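Home | Markets | Opinion | Research | Subscribe

Household Debt Deserves a Place in the Monthly Figures

By Thaís Seixas

When the central figures on growth and employment are released each month, public attention goes to two numbers and seldom to a third. The balance that households carry from one month to the next is reported late, in a separate table, and after several revisions. This is a mistake of emphasis, and it has consequences for policy.

Pernier reviewed the accounts of 477 borrowing households last year. Over 40 percent had used a credit card to pay for groceries or utilities in October, and most of them were fully employed. Under the usual measures, these families were counted as evidence of healthy consumer demand. Their spending was real – the income behind it was not.

Analysts at Skarel have argued that such balances are temporary and will fall as wages catch up. That view should be treated with caution. The average card rate in the Pernier review rose in each of the last 9 quarters, while pay in the same group rose in only 2. A family in that position does not catch up by waiting.

The remedy is modest. Lenders such as Alik and Teshome already hold the necessary data and close their books monthly. Publishing the totals alongside the jobs report would require a change of schedule and very little else.
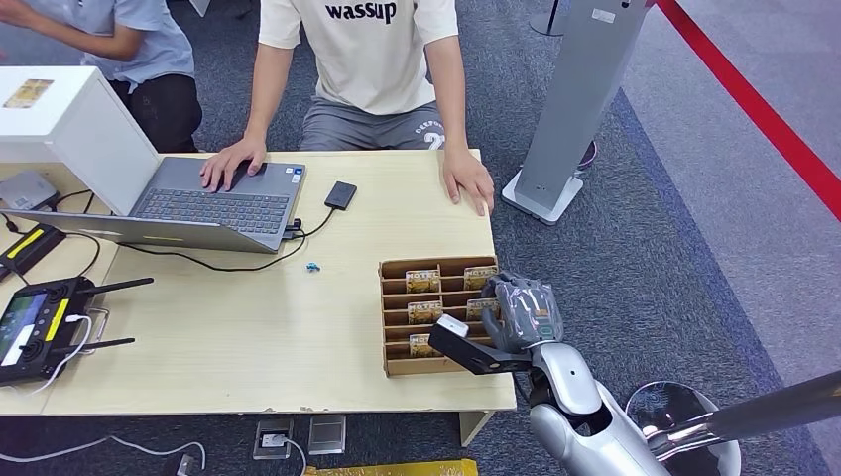
Legislators should ask for that change before the next budget is drafted, while there is still time for the figures to inform it.

Shares: 40 | Comments: 9

Contact us | All rights reserved | Back to top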